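Teaching the arm to hold paper

Posted in July 2020

I did not write here since March, so first a short update. The arm is still on the desk in my small room, the neighbors still do not complain, and I finally stopped to program the movements line by line. Now I drive the arm by hand with the second controller and let it record what I do. My plan is to collect enough good recordings before I train anything.

The task this month is white paper. I cut and fold shapes, stand them on a black cloth, and then the gripper must take one panel by its thin edge, hold it, move it a little and let it go. For a person this is nothing. For me, sitting one meter away and looking at a screen, it was a hard week.

Why paper is difficult

I started with blocks, like most people. A block forgives you. If you come two millimeters too far to the left, the fingers push it and the grip is still good. A paper panel does not forgive in this way. If one finger touches before the other, the panel leans, and when it leans the edge is no longer where I saw it a moment ago.

The second problem is the color. White paper beside other white paper looks on my wrist camera like one big bright cloud. I tried to turn down the lamp, but then the black cloth became noisy and I lost the fingers, because they are black too. In the end I left the lamp as it was and learned to look only for the border between white and black. When I take the panel at its edge against the cloth, I see the edge as a thin bright line, and I can put the fingers on both sides of it.

The view from the wrist is also strange in the beginning. I move my hand to the right and the whole table goes to the left. After the first evening my head accepted it, but on the next evening I had to learn it again for ten minutes.
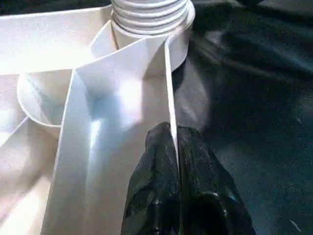
How I record now

I use Plallier for the recording. It is a small program, free, and the manual is poor but correct. Each recording starts with the gripper open and ends with the gripper open. In the first days I did not respect this rule, and I had to throw away a whole folder.

My settings, for those who asked by e-mail:

Length of one recording: 900 frames at most. If I am not finished by then, I delete it.
Closing speed of the fingers: the slowest step but one. The slowest made me impatient, and then I moved the wrist while closing.
Practice runs before I save anything: 3.

Until now I have 514 recordings that I consider good. I keep the bad ones in a separate folder with a short note, for example "touched the dish" or "panel fell to the left". A reader wrote to me that bad examples can be useful later. I don't know yet if this is true for my case, but disk space is cheap.

What I would like to fix

The force. My controller, an old Clemach, gives me no feeling in the hand. I close the fingers and I must guess from the picture how strong they press. Paper shows it only when it is too late, with a small dent that stays there. I ordered a spring to put in the handle, so at least my own hand will feel some resistance. It is not the real force of the gripper, I know this.

Also my patience. After forty minutes my recordings become shorter and less clean, and when I play them back I can see the hurry in the movement. The arm will learn the hurry too, I am afraid. So I make a pause now, drink a tea, and fold some new panels.

If somebody has experience with very thin objects and a remote controlled arm, please write a comment. I am interested most of all in how you place the lamp.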